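Can You Teach a Robot by Driving It?

Some people say robots will soon learn chores just by copying us. Maybe. First, look at how the copying works.

One way is called remote control teaching. A person steers the robot with hand controls and does the job slowly. The computer saves every move. Later, the robot tries to do the same thing alone.

At Kirkton, Nayeli Galindo teaches a robot called Karudus. Her lessons happen inside a computer, in a make-believe home. If Karudus bumps into a wall there, no paint gets scratched.

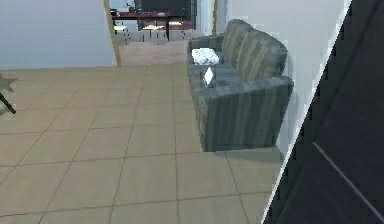 A crumpled white cloth on a striped sofa, with the robot's dark arm at the right.

Picking up a cloth sounds easy. But a cloth has no fixed shape, so the way you grab it today may not work tomorrow. Galindo's team saved 171 lessons for one cloth job. Would you need 171 lessons?

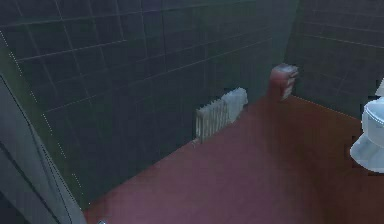 A computer-made bathroom with dark tiled walls and a white radiator.

Moving between rooms is tricky too. A person driving the robot may see only what its cameras see. Try walking through your home while looking through a paper tube, and you'll get the idea.
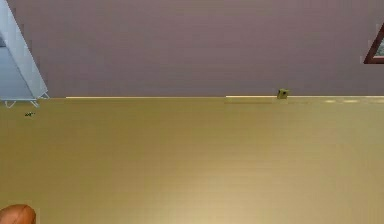

Can you tell what the tiny speckled thing on the floor is? It's hard to say.

Cremilda Prado tests robots after their lessons, and she isn't easy to impress. "Move the sofa and try again," she tells the team. A robot that only repeats old moves may reach for a spot where the cloth used to be.

So when you see a video of a robot cleaning up, ask 2 questions. Is a person steering it? And has it ever seen a different room?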